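Pristerstead Village Hall - Sound system fault log

Ticket 133
Subject: Hum on the hall PA, worse when the urn is on
Status: Open (again)
Opened: May 5, 2024
Equipment: Thygesen mixer, Esisero powered speakers x 2, assorted microphones
Priority: High, according to the choir. Medium, according to everyone who has heard the choir.

Problem as reported
Low hum from both speakers as soon as the mixer is switched on. Gets louder when the tea urn is heating. Drops a bit if you put your hand on the mixer casing, which is not something we can ask of a speaker halfway through the parish meeting. Previous note in the book says "buzzing, turned it off and on, fine now". It was not fine then either.

Entry 1
Switched everything off, waited, switched it on again. Hum present. I mention this only so that it need not be suggested again.

Entry 2
Pulled all the mic leads out of the mixer. Hum still there with every channel down and nothing plugged in, so the microphones are off the hook for the hum. They are on several other hooks. Channel 3 crackles, channel 5 is dead, and the radio mic picks up something that sounds like a minicab office.

Entry 3
Unplugged the left speaker lead at the mixer end. Left speaker goes quiet. Same with the right. Plugged both back in, hum returns. So it is coming down the leads from the mixer, or the leads are picking it up on the way. They run along the skirting behind the stage, next to the mains cable for the kitchen, for the full 18 metres. Whoever clipped them together did it very neatly.

Entry 4
Mixer moved to the same socket as the speakers, using the long extension. Hum down by more than half. Urn now makes hardly any difference. This looks very much like an earth loop: mixer earthed through the stage socket, speakers earthed through the back wall, and the hall wiring acting as a large aerial in between.

For the avoidance of doubt, we are NOT cutting the earth wire in the mixer plug. I know a man once did it for the pantomime and it worked a treat. It is also how you get a live microphone in the other sense.

Entry 5
While waiting for parts, a word on microphones, as the booking form still says the hall has "a selection". 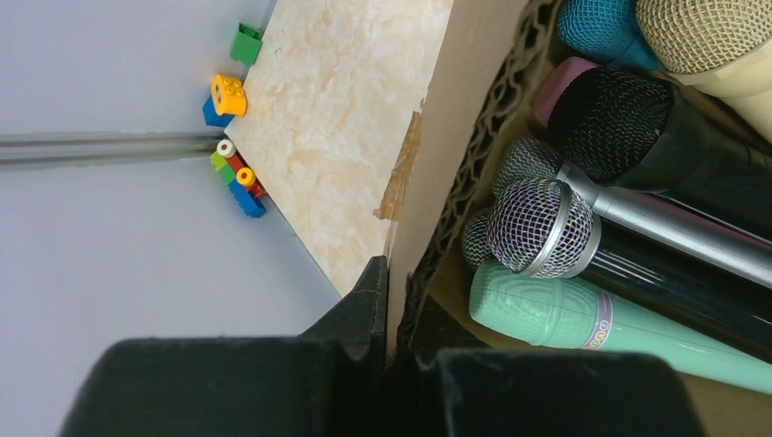
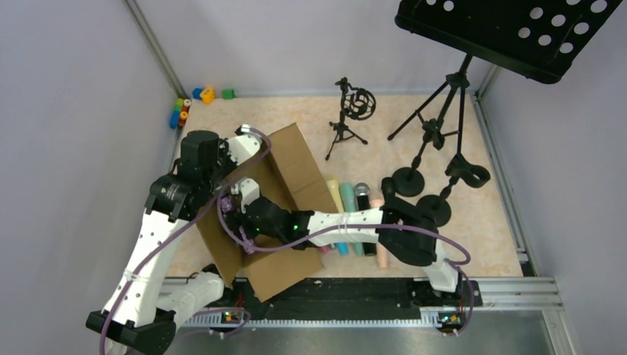 I would like the booking form changed to give a number, and the number to be the ones that work. Hirers are asked to bring their own spare if the event matters to them. Please also stop wrapping leads round your elbow. They come back to me like old bedsprings.

Entry 6
Got a quote from Helley Audio for rewiring the stage end properly: new balanced leads, a separate route along the ceiling and a clean mains spur for the sound gear. 800 pounds plus VAT. I read this out to the empty hall and the hum carried on regardless.

Cheaper option is a pair of isolating transformers in line with the speaker feeds. Ordered two.

Entry 7
Transformers fitted. Mixer back on the stage socket, urn on full, kitchen lights on, heating on. Hum gone. Stood there for a while in case it was shy. Still gone.

Closed the ticket.

Entry 8
Reopened the ticket. Quiz night reports "a sort of whistle". Went up and found the mic stand directly in front of the right speaker, gain at maximum, treble at maximum, and a strip of masking tape on the mixer reading DO NOT TOUCH, which had been moved to a different knob.

Gain back to halfway, treble back to the middle, stand moved behind the line of the speakers. Whistle gone. The tape is back where it was.

Still to do
- Channel 5: try a new socket. If that fails, blank it off and stop pretending.
- Channel 3: contact cleaner. I have half a can somewhere.
- Radio mic: retune before the July fete, or book a minicab with it.
- Move the speaker leads away from the kitchen mains cable. Needs a ladder and somebody to hold it.
- Put a laminated sheet by the mixer with the switching order on it. Mixer on first, speakers last. Speakers off first, mixer last. The thump you hear when you get it wrong is the sound of the repair fund.

Leaving this open until the fete is over.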